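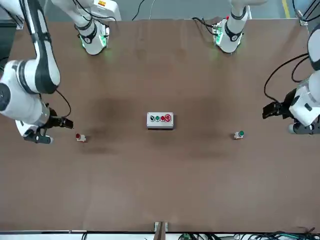 Knut Nolte has been repairing pipe organs for most of his working life, and he still keeps his notes in pencil. His workshop in Hondberg takes on small church instruments, the kind with one or two keyboards and a few hundred pipes.

The job on his books this fall is the organ from the chapel at Grusine. It has 784 pipes, and Nolte took every one of them out in July.

"People think the big pipes are the hard part," he said. "They're heavy, so you need a second person on the ladder. But a big pipe will usually speak if you clean it and set it back where it was. The little ones at the top are where I lose my afternoons."

The trouble at Grusine began with the heating. The chapel put in a new system and ran it hard through two winters. The wood dried out, and a crack opened along the windchest, the long box that feeds air to the pipes. Air leaked from one channel to the next, and notes sounded that no one had played.

"The organist was putting folded paper under the keys," Nolte said. "It did help a little."

He has filled the crack and put new leather on the valves. The leather comes from Frerichs, a tannery he has bought from since he was an apprentice. He tried a cheaper synthetic once, on an organ in Plondar, and had to go back and replace it after 6 years.

"I paid for that one myself," he said. "I'd told them it would last."

Asked how long good leather should last, he said he would expect around 100 years if the room is kept at a steady humidity. He has asked the chapel to turn the heat up slowly before services and to leave a hygrometer next to the bench, where the organist can read it.

Tuning comes last and has to be done in the building. Nolte works with one helper, who holds the keys while he adjusts the pipes. They can't do it with the heat running or with a vacuum cleaner going in the next room.

"We ask for quiet and we mostly get it," he said. "Then a truck backs up outside and we wait."

He doesn't play much himself. He knows four hymns well enough to test an instrument, and he has used the same four for years.

"My wife would like me to learn a fifth," he said.

09/11/2023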